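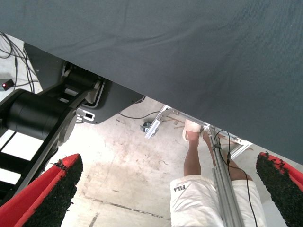
Fig. 1. Black arm beneath the dark grey cloth.

What the notices leave in: jobs, nicknames and families in the death notices of Grirncombe

Final project report

1. How I got started

My gran reads the death notices before she reads the front page, and she reads them out loud, so I grew up thinking everybody did this over breakfast. When Elvira Urrego (my supervisor, thank you Elvira, sorry about the first draft) asked us to pick a kind of everyday writing and read a lot of it, I had my topic before I'd got my coat on.

I wanted to know what families choose to put in when they've only got a few lines and they're paying for them. Do they mention the job? The street? The dog? And does the wording come from the family or from the funeral director?

2. What I read

The library at Grirncombe keeps the old weekly paper in bound volumes, and the later years have been scanned. I went through both and ended up with 3760 notices in my spreadsheet. Some of the early pages are badly faded, and where I couldn't read a name I left the notice out altogether. I also left out the "in memoriam" verses that families put in on anniversaries. They're lovely (and some are very odd!) but they're a different sort of writing and I'd still be typing now.

For each notice I put down the year, whether a job was mentioned, who was named as family, whether there was a nickname, and the verb. The verb was Elvira's idea and it was the best bit. "Died", "passed away", "fell asleep", "went home", "slipped away". I've got a whole tab for it.

3. Jobs

Of those notices, 758 mention what the person did for a living. I'd expected a lot more. When a job does turn up it is nearly always tied to a place, so you get "late of Cifuentes bakery" or "for many years at Eltov", and you're supposed to know what that means. Most readers would have. I had to ask, and it was Milagros Vallejo at the library desk who told me Eltov was the engineering works down by the river and that half her street had been there.
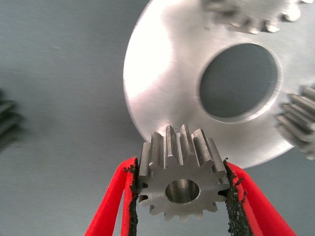
The notice I kept going back to was the one for Severino Sarmiento. It's longer than most and it's the only one in the spreadsheet that names a thing the person made: "gear cutter at Eltov, husband, father, terrible singer". I had no idea what a gear cutter did all day, so I had to go and find out what he'd have been cutting. A spur gear is the plain kind, with straight teeth all the way round the rim and a round bore through the middle, and if you look at the small steel one held in the red fingers you can see how the light catches along the tops of the teeth and leaves the grooves dark. I'd typed "gear cutter" into a cell without thinking about it for a second, and after that I went back over the other job titles and looked up every one I didn't know. Doffer! Saggar maker! I had been filing those under "factory, misc."

4. Talking to people

I did two interviews. The first was with Severino's son, Ezequiel Sarmiento, who wrote the notice himself at the kitchen table at five in the morning. He said the paper's form had a box for "occupation" and he thought his dad would have hated being a box. His sister wanted "terrible singer" taken out. It stayed in, and people came up to them after the service and sang at them, badly, on purpose.

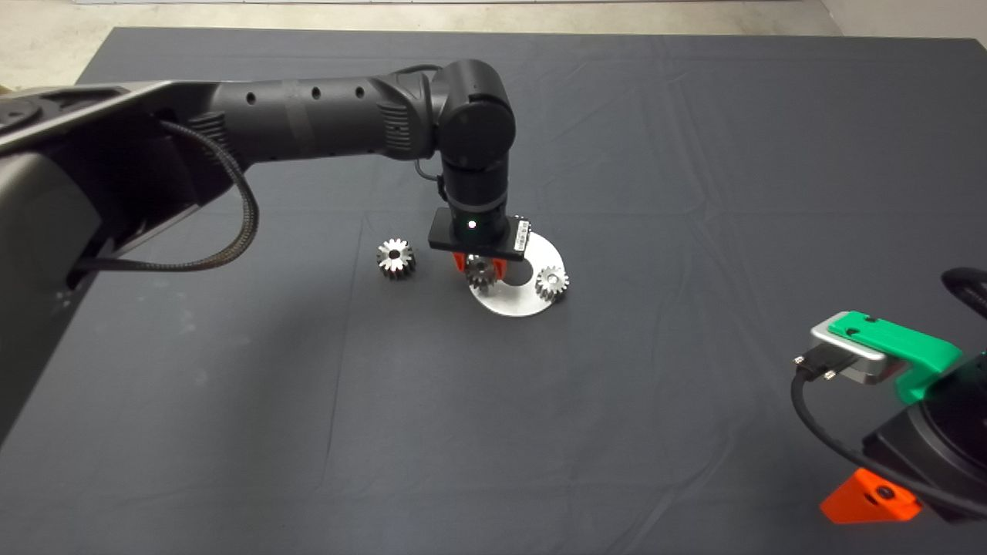 He also told me they'd argued over the order of the grandchildren for longer than they'd argued over the hymns. I went back to the spreadsheet after that and checked, and grandchildren are listed by age far more often than by which parent they belong to. Step-grandchildren hardly appear at all in the older volumes. Later on they're just in with the rest.

The second interview was with Marcelino Collado, who has been a funeral director in Andside since leaving school. He keeps a folder of 16 sample notices for families who don't know where to begin, and he let me read it while he made the tea. So there was the answer to one of my questions, because I recognised whole sentences! "After a short illness bravely borne" is in the folder. So is "will be sadly missed by all who knew him". He said most people point at one, change a word, and then ring him up in the evening wanting to change it back.

5. Verbs

"Passed away" wins easily. "Fell asleep" thins out as the volumes go on and then pops up again in notices for very old people, which I think is their own generation's wording being used for them. Marcelino thinks it's more to do with which chapel they went to. I haven't got the chapel in my spreadsheet so I can't say who's right.
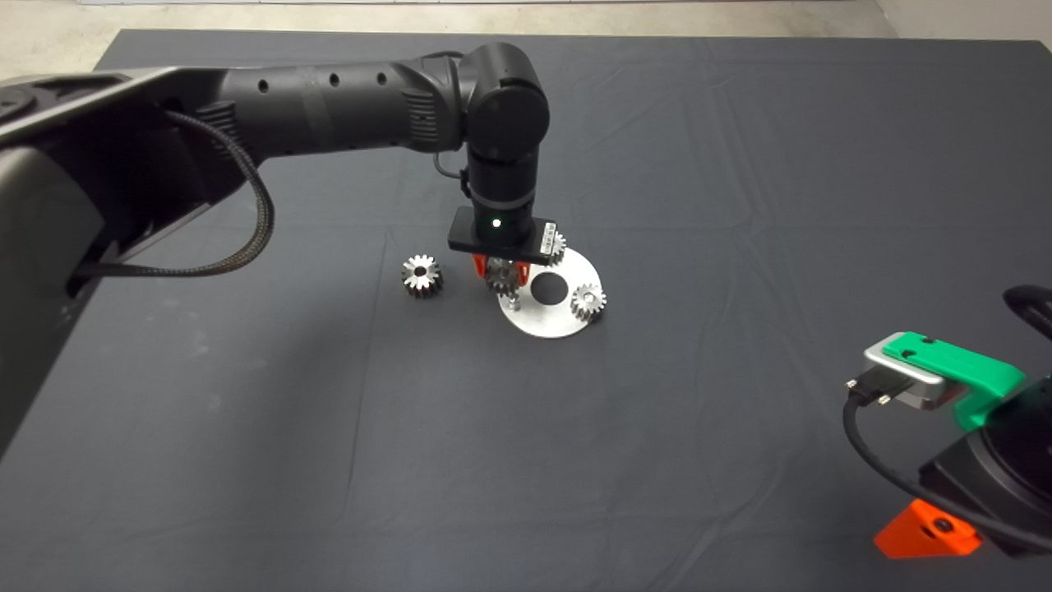
Fig. 4. Wrist and gripper mount over the cloth, with the green light showing.

6. What I'd do differently

I'd record the length of every notice from the start. I only began doing that in April, when I was well past halfway, and going back would have meant the faded pages all over again. I'd also have talked to Ezequiel first and counted second. And I'd like to do nicknames properly, as I've got a Tiny, a Spud and a man known to everyone as Mrs Baker, and I still don't know the story there.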